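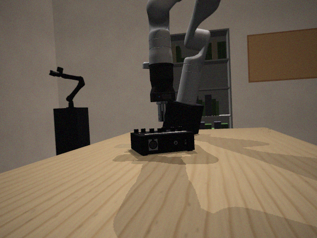

Teleop notes, posted in pieces as I clean them up. The job is pick and place of a small audio mixer, in simulation, with a person driving the arm by hand controller and the software logging every joint. We want demonstrations a policy can copy. The first thing I look at in a new demo is the approach. With the fingers pointing straight down over the rear part of the box, the operator has a clear choice of where to close. Come in tilted and the wrist spends the next two seconds fixing it, and the policy learns the fixing.

Hyun-seo Shim
2/4/22

Search posts Go

2/ Numbers for the set. We recorded 422 demos. 151 were dropped in review. Most drops were late grasp corrections, then long pauses, then the operator bumping the reset button.

3/ Pauses are worse than they sound. A person stops to think for a second and the log fills with near-zero actions. Train on that and the arm learns to hover. I trim anything idle at the start and end. Pauses in the middle I leave alone or drop the whole demo. Splicing the middle gave us jumps in joint velocity.

4/ Controller mapping: position deltas in the table's frame, wrist rotation on a separate trigger. The Ravmont setup we copied had rotation always live. Every small hand tremor went into the wrist. Putting it behind a trigger cut the jitter and also made people slower for their first hour or so.

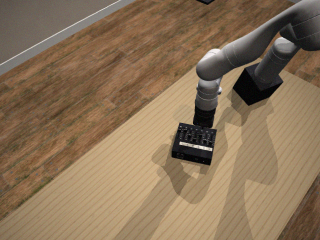

Mixer just off the table, wrist close to vertical.

5/ The few centimeters nearest the table are where operators differ most. Some lower at a constant rate until contact. Some stop short, check a second camera view, then finish. I asked everyone to use the first style. Mixed styles at the same height give the policy two answers to one question and it tends to average them.

6/ Shadows. I left them on. Operators use them to judge height, and when I rendered a flat-lit version for comparison, people overshot the table more often. Whether the policy uses them too, I can't say yet. The test for that is on the list for July.

7/ Hand guiding. Someone from the Stultstead group asked why we don't just push a real arm through the motion. We do, for other tasks. You feel contact directly and the paths come out smoother. The costs are that your body gets into the camera views, and the arm's own tracking error never shows up in the data. For this task remote control was the better fit.

8/ Logging detail that cost me two evenings: record the commanded pose and the measured pose. We had only measured pose in the first batch. The policy trained on it lagged and undershot on the way down. Same operators, same object, commands logged properly, and the lag went away.

9/ Current training run uses 199 of the demos that passed. The others are held for evaluation or had object poses too close to each other. Target for the next round is 2,000, with box orientation randomized further than we have now.

10/ Windness (our replay tool) now flags any demo where the wrist tilts more than a set angle below a set height. Both thresholds are in the config. Please don't loosen them to save a demo. Record it again, it takes under a minute.

11/ Open question: gripper force. The controller gives open or closed and nothing between. Fine for a rigid box. I'd like an analog trigger before we move on to cables. If you have logged analog grip through a handheld controller without drift, send me your calibration steps.

Last updated 3 hours after posting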